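Re: [benchtop-practice] Draft rules for two-arm tables, section on shared space

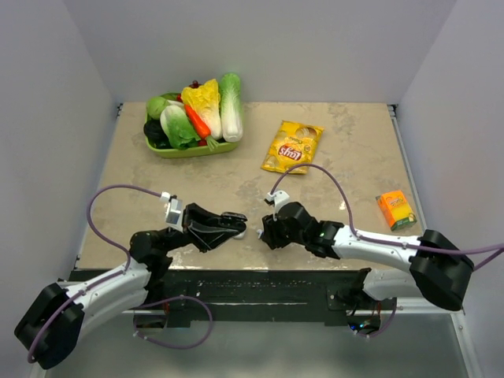 Keegan Boychuk
Bench lead, Hallberg pick-and-place group

Hi all,

Sorry for the slow answer, it's been one of those weeks. First the bit I'm answering:

> Section 4 now says the two arms should never have their grippers
> inside the shared zone at the same moment. Bunness already works
> this way and hasn't had a bump since November. Can people who run
> small tables live with that wording? Also, does anyone object to
> cable routing moving out of the appendix and into the main text?
>
> Espinoza

I can't live with it as written, no. Look at where our grippers are, nearly touching over the front of the table, and that's a pretty normal spot for us. On a table this size the shared zone is most of the table! If only one arm can be in it at a time then we've bought two arms to take turns, and every handover task is out.

What I'd like to see is a speed rule. Once both grippers are in the zone, both arms drop to a slow cap, we use 80 mm a second, and if the gap closes under 40 mm without a handover having been called in the script, everything stops and a person has to clear it. We logged 2,360 runs under that rule and had 2 contacts, both at the slow speed, and neither one bent anything. (I can send the log to whoever wants it, but it's ugly and half the notes are mine.)

On cables -- yes please, main text. Ours are the purple ones, and you can see how much slack they need. One goes up in a big arc off the left wrist camera, the right one sweeps over the tabletop behind the arm, and there are more loops hanging under the front edge. I'd want the rule to say you run both arms through their full reach by hand before the first powered run of the day, and watch the loops the whole way. Rarthorpe's version only checks the home position and I don't think that's enough, a loop can look fine at home and still snag on something small, like our juice carton.

Smaller thing, on props. The draft says "clear the table of items not in use." Could we make that "items not in the task sheet"? We leave the tray of toy vegetables and the chip bag toward the back while the arms work in front, and I'd hate to fail an audit over a cabbage. The sheet should say where each one starts, though, I'm with you on that.

I can write up the speed rule as proper text if Espinoza wants to hold section 4 open a little longer. Bunness folks, what speed do you run at now when only one arm is in?

Keegan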